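Projects > Supported work > Progress reports

Omau student robot club: second progress report to the Larside fund

Prepared by Edeltraud Gerlach, club leader

This report covers the time from the start of the spring term until the end of March. In the first report I described how we chose the students and how we bought the parts. I will not repeat it, only where something has changed.

Attendance

The club now has 11 students. Two of the older ones left in January to prepare for their exams, and three younger ones came in their place. We meet after lessons from four o'clock, and the room must be locked at six. This is short for a group which needs first to start the arm, check it and only then begin. From February the school allows us to leave the table standing between meetings, and this helps us very much.

What was done

The task for the year is the same: the arm should take a marker from the table, hold it upright, draw a simple shape on card and put the marker back. We divided the task in four parts, and each small group is responsible for one.

Picking up is the part with the most progress. At first the students closed the gripper always on the middle of the barrel. The marker then turned between the fingers when the tip touched the card. The group tried several heights and wrote every attempt in the log book. By the end of March the log had 26 complete runs, from picking up to putting back, without a hand touching the arm. More than half of these were made in the last weeks, after the students changed the order of the movements.

Drawing is slower. The arm can draw a straight line and a square, but the corners are still round. The circle is not ready. I had promised the circle for this report, and I must ask you to move it to the summer term.

The programme for finding the markers works well when they lie separate. When two lie close together it often takes them for one. The students want to solve this by themselves and I have agreed to give them time until May.

Removing and replacing the caps was in our first plan. We have taken it out, as it was too difficult for this year. A student removes the cap by hand before a drawing run. For practising only the grip, the cap stays on. 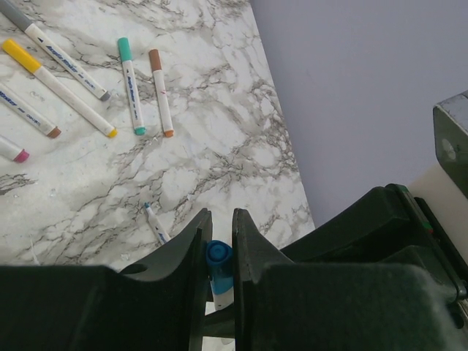

Ó Briain asked whether the students could explain the programme without help from an adult, and wished to see this at the summer visit. I find it a fair question. At present four of them can explain all of it, and the others know well their own part. From April each group will present its part to the others once a month, and then the groups will change their tasks.

Money

From the grant we have spent 2914 euros until now. The greatest part went for the arm and its gripper. The rest was for markers, card, a second power supply and the printing of the log books. The second power supply was not in the budget, but the first one became unreliable and we did not want to lose more meetings. I kept the receipt and will send it together with the others. We do not ask for additional money.

Difficulties

We lost 2 meetings in February because the heating in the building was broken. The other difficulty is the work in the small groups: one student writes the code and the rest are watching. We now change the person at the keyboard every twenty minutes. Some students do not like it, but the questions have become better.

Plan until the summer

April: corners of the square, first presentations between the groups.
May: markers which lie close together.
June: circle, visit from the fund, final log book.

I would be grateful to know the date of the visit before the end of April, so I can reserve the large room.

Filed under: Schools and clubs, Robotics, Interim reports

Recent reports
Omau student robot club: first progress report
Larside bicycle workshop: end of year report
School weather station: interim report
How to prepare your final report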